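Septiembre de 2022

Con el presente texto se retoma la serie de anotaciones sobre el orden doméstico que este blog publica desde enero. Corresponde ahora el turno a la mesa redonda del comedor y a los aperitivos envasados que en ella se reúnen.

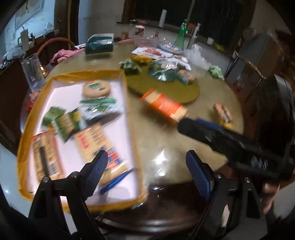
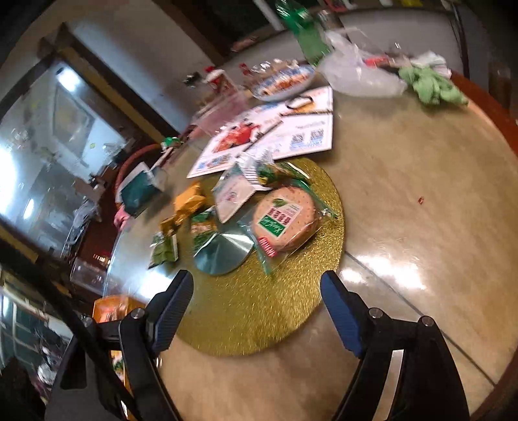

La cuestión de fondo es la permanencia. Una mesa de comedor debe quedar disponible para las comidas, y los productos de consumo ocasional tienden a instalarse en ella durante semanas. En este domicilio se ha optado por admitir dos ubicaciones y ninguna más: la bandeja rectangular de borde amarillo, destinada a lo que se ofrece a las visitas, y el mantel individual redondo del centro, reservado a lo que conviene terminar primero. Las galletas redondas en bolsa transparente con ribete verde pertenecen a esta segunda categoría, dado que su envoltorio no dispone de cierre y, una vez abierto, obliga a trasladarlas a un recipiente.

Por lo que respecta a los folletos impresos, se conservan únicamente hasta el sábado. Los de Prullideo se revisan en primer lugar, pues suelen contener los descuentos de la sección de alimentación; los restantes se depositan en el contenedor de papel sin mayor examen.

Se ha valorado asimismo la compra de un mueble auxiliar. El modelo Lendholm, de 48 centímetros de ancho, cabría junto a la pared, si bien reduciría el paso hacia la cocina. La alternativa de Trandex, más estrecha, carece de puertas. La decisión queda aplazada.

Entretanto, se mantiene la revisión periódica de fechas de caducidad, que ocupa unos 10 minutos. Los productos próximos a vencer se colocan en la parte delantera de la bandeja y los de caducidad más lejana pasan al armario alto, donde todavía queda pendiente forrar el segundo estante.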